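How does soap get things clean?

By Aleksandra Pietrzak

926 shares | 2 comments

If you get butter on your fingers and hold them under the cold tap, not much happens. The water runs off and your fingers stay greasy. Add a bit of soap, rub your hands together, and the butter washes away. Soap did something the water couldn't do by itself.

Water and oil don't mix

Everything is made of tiny parts called molecules. They are much too small to see. Water molecules pull on each other quite strongly. Oil molecules don't join in, so the water sticks together and leaves the oil out. You can see this in a jar. Pour in some water, add a spoonful of cooking oil and put the lid on. Shake it hard, then leave it on the bench. The oil breaks up into drops, but after a few minutes it is back in a layer on top.

Grease, butter and the oil from your own skin all behave the same way. A lot of the dirt on your clothes is mixed up with oil like this, and it holds on to the cloth.

A molecule with two ends

A soap molecule is long and thin, and its two ends are different. One end is pulled towards water. The other end, the tail, stays away from water and goes into oil.

When soap meets a greasy spot, the tails poke into the grease and the other ends stay in the water. More and more soap molecules crowd in until they surround a little ball of grease. Scientists call this ball a micelle (say "my-SELL"). The outside of the ball gets along well with water, so it can float off the cloth and be rinsed down the drain.

Rubbing helps break the grease into smaller bits. In a washing machine, the turning drum does that job. Warm water helps too, as it makes many fats softer.

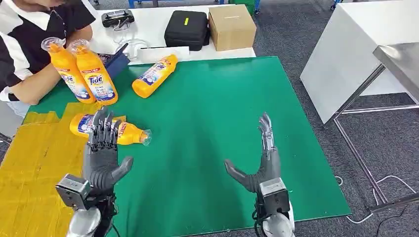
Laundry detergent in orange bottles.

Is detergent the same as soap?

Nearly. Soap is made by mixing fat or oil with a strong chemical called an alkali. People have been making it for thousands of years. Detergent cleans in the same way, but its molecules are made differently.

The difference matters if you live somewhere with hard water. Hard water has a lot of calcium and magnesium in it, which come from rocks. Soap joins up with them and makes a grey scum, like the ring around a bath. Most detergents make far less scum.

Many laundry detergents also have enzymes in them. Enzymes break big molecules into smaller ones. Some work on egg, some on starchy foods like gravy, and some on fat. Your stomach uses enzymes as well, to break down your lunch.

Try it: the pepper test

Fill a shallow bowl with water and sprinkle pepper on top. Most of it will float. Put a drop of dishwashing liquid on your fingertip and touch the middle of the water. The pepper rushes to the sides.

Water has a kind of stretchy skin on top, called surface tension. The soap makes it weaker where you touch, and the stronger skin around the edge pulls the pepper away. To try again, wash the bowl well and use fresh water.

Keep detergent out of your eyes and mouth, and leave laundry products for an adult to open. Put them back up high if there are little kids in the house.

Words to know

Molecule: a very small part of a substance, made of atoms joined together.
Micelle: a tiny ball of soap molecules, often with oil inside.
Hard water: water with a lot of calcium and magnesium in it.
Enzyme: something that speeds up a chemical change, such as breaking down food.

926 shares | 2 comments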